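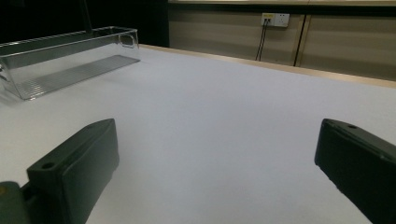
Ramil Lumanlan says I should buy hand-held grippers in pairs or wait until I can, and that a single one is money I'll spend twice. Is he right?

Santino Iturra
Posted in Shop Equipment & Automation

We're a small packing business (Iturra, my family's name on the door, nothing fancy) and we want a robot arm cell that can pick up plastic bins and set them on a line. Before we spend the big money on arms, the plan is to record people doing the task with hand-held grippers and hand those recordings to whoever trains the thing for us. I got to try it out on a borrowed table and I'm sold on the idea. Now I have to turn it into a budget my sister will sign.

The Muvex hand-held is $883 each from the reseller we use, Flunham. One gripper plus a camera fits what I have set aside. Two does not, not without pushing the table and the storage into next season. The job is bins, mostly clear ones, open top, longer than they are wide. I can pick one up with one hand all day long. But Ramil worked on a line like this and he won't let it go — he thinks one-handed recordings will be useless to us once we have two arms.

So do I buy one now and learn on it, or sit on my hands until I can do two? And what am I forgetting? I always forget something. 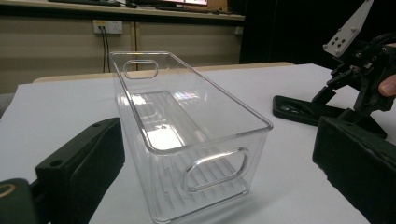 Clear bin between the fingers, second gripper at the back right

2 answers

tallgrass_tom

Buy two. You'll want a spare anyway. Also check if Flunham does a discount on pairs, mine did on something else once.

Benchside Marnie

I went through this same decision, so I'll give you the long version, sorry in advance!

Start with how the bin gets handled when it's full. Empty, sure, one hand on the rim and off you go. Load it up and people grab it at both ends, and that's how your robot will need to do it too. If your final setup is two arms, Ramil has a point and I'd hold out for the pair. If there's any chance you end up with one arm and lighter bins, one gripper gets you recording this month and I wouldn't call that wasted. You need to settle the arm question first, and it sounds like you haven't quite, so I'd go have that talk with your sister before you price anything else.

Stuff I left out of my own budget and then had to go begging for:

Finger pads. They wear. I order them 3 sets at a time now, and I wish I'd put a line in for them from the start.

Time. This one hurt. We planned on 1,000 recordings and I wrote down zero dollars for the person doing them. It's a paid job, your wrists get tired, and you want breaks. Put wages in. Put in wages for the person looking through the recordings and throwing out the bad ones too (in our case, me, on a Saturday, with a donut).

Storage and software. We pay for Zolum to keep the files sorted. You can do it with folders and a lot of patience, but leave yourself some money in case you get sick of the folders.

Extra bins. Buy the exact bins you'll run, plus a few other shapes and at least one solid color. Clear plastic can be a pain for cameras because you get glare on the walls and you see the table right through it. I'd ask whoever is doing your training how they feel about clear bins before you commit to anything. If they make a face, you may want a darker table top or different lights, and those cost money too.

A boring table. Plain top, nothing on it but the work, an outlet close by. We lost 11 recordings to somebody tripping on a charging cord, so now there's a cord cover in the budget. Cheap, but write it down.

If I had your numbers I'd ask Flunham about renting the second unit — some resellers will do it if you ask nicely, and then you can find out about two-handed work before you pay for it. I'd also push the nice storage shelves to next season and leave the table where it is in the plan. Shelves can wait, you'll be using that table every day.

Comments on this answer

Santino Iturra: Thank you, this is great. I had no wages in there at all. Calling about the rental in the morning.

Ramil Lumanlan: I'm fine with renting. I still say two.

Santino Iturra: Rental is a yes, but they won't have a unit free until April. I'm buying one now and renting the other when it comes in.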